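Do You Need a Radon Fan, or Just a Second Test?

I have owned the same house in Prumholm for long enough to distrust any report that arrives with a quote stapled to it. 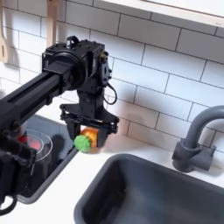
The two-day test

Last October I got a call from a company called Kadlec offering a radon check of my basement. The check was cheap. A small canister sat by the furnace for two days, and then a man came back with a folder. My reading was just over the federal action level of 4 picocuries per liter, and the folder held a price for a fan and pipe system: $2,013, or $1,851 if I signed that evening.

I didn't sign. I have nothing against radon fans, and I don't doubt that radon is bad for your lungs. What I doubt is a two-day number. Radon moves with the weather, with the furnace, with how often somebody leaves the basement door open. A short test is a decent way to find out whether you should be asking more questions. It's a poor way to sell plumbing on the spot, especially when the reading sits so close to the line.

Who reads the meter

My bigger complaint is with the arrangement. The same outfit that measures the problem gets paid to fix it. We'd laugh at a home buyer who let the seller pick the appraiser, yet we hand our basements over to this without a second thought. Norbert Sýkora, who has inspected houses in our county for years and does no repair work, told me he won't even recommend a contractor. "I give them the number and the state list," he said. I wish that were normal.

I'm told I am being unfair, that small firms can't live on testing alone. Maybe so. That's a problem with the price of testing, and hiding it inside the price of a fan doesn't help me.

What I did instead

I bought a long-term kit and left it on a shelf for the winter. I also paid $405 for a separate inspection that covered the sump lid and the cracks along the slab — things the man with the folder never looked at. The sump lid had no seal at all.

If the long test comes back high, I'll buy the fan and I won't grumble about it. I'll get three quotes first, and none of them will expire at dinnertime.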